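June 17, 2022

Up at six, coffee, out by half past. The 22 was late again and I stood on Insaurralde Street with my lunch in one hand and a roll of masking tape in the other, having forgotten to put the tape in my bag. It was already warm. I got to the building before seven thirty and had the fourth floor to myself for a while, so I propped the door of 405 open and opened both windows before I did anything else. The room had the shut-up smell it gets when the air is off overnight.

I have been putting off this room since before Christmas. In December I wrote down that I would clear it over two evenings. I did one evening, got as far as the closet, and put everything back in a different order. Today I had the whole day set aside and I meant to use it.

Started with the floor, as I wanted to see how much of it there was. Moved the boxes that had piled up by the door out into the hall and swept from the window side back. The floor in there is a light beige, which looked fine on the day it went down and has shown every scuff since. Most of the marks came up with a damp rag and a little dish soap. A few by the door didn't. I went at the worst one with an eraser, which took some of it, and then I left it alone.

After the floor, the closet. I took out everything from the bottom half and put it on the folding table. Extension cords, two of them with the plastic cracked at the plug end, so those went in the trash. A bag of clamps. A stack of manila folders with nothing in them. Three half-used rolls of the wide brown tape, all with the end lost, which I sat and picked at with my thumbnail until I had them going again. I folded the corner over on each one. There was also a box of light bulbs for a lamp we no longer have. I put them on the pile for the giveaway shelf downstairs and then found out at lunch that the giveaway shelf is full, so they are still on the table.

The new bins were waiting at the front desk by nine. I had ordered them from Griva two weeks ago, order 3895, and the woman at the desk had the slip ready and made me sign twice. The whole thing came to $126 with the shipping, which is more than I wanted to spend on plastic boxes. But the old ones were cardboard and the bottoms had gone soft, and I was tired of holding them from underneath every time I lifted one down. Clear was the right choice. I spent a lot of this spring opening lids to find out what was under them.

Carried them up in two trips. The elevator was being used for somebody's furniture, so it was the stairs both times, and my knees have been telling me about it tonight.

Then the shelving. I had thought about turning it to stand against the other wall, where it would get it out of the afternoon sun, and I measured for that and it would fit. But then the outlet ends up behind it and we would be running cords across the walkway again. So it stays where it is. I pulled it forward a few inches, vacuumed behind it, and found a pencil, a washer, a bus transfer from the old fare system and a great deal of dust. Pushed it back. It is heavier than it looks, even with most of the cubbies cleared, and it makes a terrible noise on that floor. I put felt under the feet at the front. I didn't have enough for the back. Must buy more.
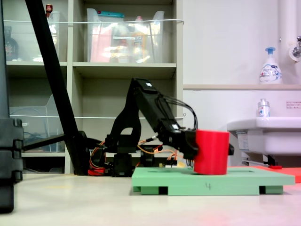
The cubbies took most of the morning. I had been keeping things in them by size, big things low and little things high, and it never worked. You would need a marker and the marker would be up with the thumbtacks, and the paper it went with would be down by the floor. This time I did it by what gets used together. Writing and labeling things in one. Cleaning rags and the spray bottle in another. Cups, small boxes and odds and ends in the next one along. The square ones are an awkward depth for folders, which stick out past the front if you put them in long ways, so folders have gone to the closet for good.

Two clear bins on the top shelf and that's the limit. I wrote that on a piece of tape and stuck it inside the closet door. The top of that unit has been a dumping ground for as long as I have had a key. People come in with their arms full and it is the first flat place they see. I do it too.

The boards I went back and forth on. They are the pale green ones, flat and wide, up on short feet, and the number is written on the front edge in marker. I like them for setting things out on, as you can get your fingers under the edge to pick one up. But they don't stack neatly on those feet, and they are too wide for the closet shelf unless they go in at a slant. I left the 4 out on the floor and took the others down to the basement locker at Ornden's end of the building, wrapped in an old sheet so the corners wouldn't get knocked. If I find I need them up here I will regret it, but it's only four flights.

I washed the cups too. They had been sitting in a box with the lid off and had a film on them. Plain straight-sided cups, nothing special, and the bright red ones show dust worse than the others do. Hot water, dish soap, upside down on a towel by the window. Had to do it in the little sink down the hall, which drains so slowly that I did them in batches and waited in between. I ate half my sandwich standing there waiting for it to go down.

Finished lunch properly at one, sitting on the back steps. Cheese and pickle and an apple. The cafe across the road has put up its awning for the summer and the parking lot behind it was full, which I took to mean people leaving early for the weekend. There was a breeze out there that we weren't getting upstairs. I stayed longer than I meant to.

The afternoon was slower. I labeled. I had planned on printed labels and then couldn't get the label maker to take the new cartridge. It clicks in and the little light comes on and then it feeds out blank tape. I read the leaflet and cleaned the part it says to clean and still got blank tape. So it is all masking tape and my own handwriting for now, and my handwriting got worse as the day went on. You can tell which ones I did at two and which ones I did at four. I will do them over when the machine is sorted out, or I won't and they will stay like that for years, like the ones on the fuse box.

Cords next. I hate cords. I wound the long ones over and under the way I was shown a long time ago and tied them with strips cut from an old bedsheet. The short ones went in a bag. Anything I couldn't put a use to went in a second bag with today's tape on it, and if it is still tied shut at the end of the year I will take it to the drop-off in Plelgate. I said that about a bag last year as well and then opened it in the fall for one adapter, which was in fact the right adapter, so I can't claim the system is proven either way.

Around three the sun came round to that side and I had to pull the blind. It has a broken slat near the bottom that lets in one bright stripe, and the stripe moves across the floor all afternoon. I moved the folding table twice to keep out of it. I should have measured the window while I was standing there with the tape measure in my pocket, but I didn't think of it until I was on the bus.

Boxes from the hall were the last job and I was short with them by then. Broke down the empty ones and tied them flat. Two were full of papers from before my time and I didn't have the energy to read them, so I wrote READ on the sides and put them under the table. That is the part I am least happy with. It would have been a clean room except for those two, and I know from experience that once a box has been under a table for a month I stop seeing it.

Things still to do, so I don't lie awake with them:

Felt pads for the back feet of the shelving.
Take the light bulbs somewhere.
Ring about the sink down the hall.
Label maker cartridge - keep the receipt with it.
Measure the window for a new blind.
Read the papers in the two boxes, or at least the top one.

Locked up a little after five. Checked the windows twice. I went back in for my water bottle, and with the door open and the light from the hall coming in, it looked like a room somebody could work in. You can walk from the door to the window without turning sideways now. It needs one more session, maybe a half day, and then only keeping up.

Missed the bus by a minute and walked as far as the bridge before the next one caught up with me. Soup for dinner, out of the freezer, the lentil one. It had more salt in it than I remember putting in. Put my work pants straight in the wash with the rags. There was a thumbtack in the pocket and I heard it going around in there before I thought to stop the machine and fish it out.

Bath, then bed early. My back is stiff on the left side and I have a paper cut on my thumb from the folders. Tomorrow the garden, if it stays dry. The beans need tying up and I have plenty of bedsheet left.

Contact | Copyright, all entries, the author | Back to top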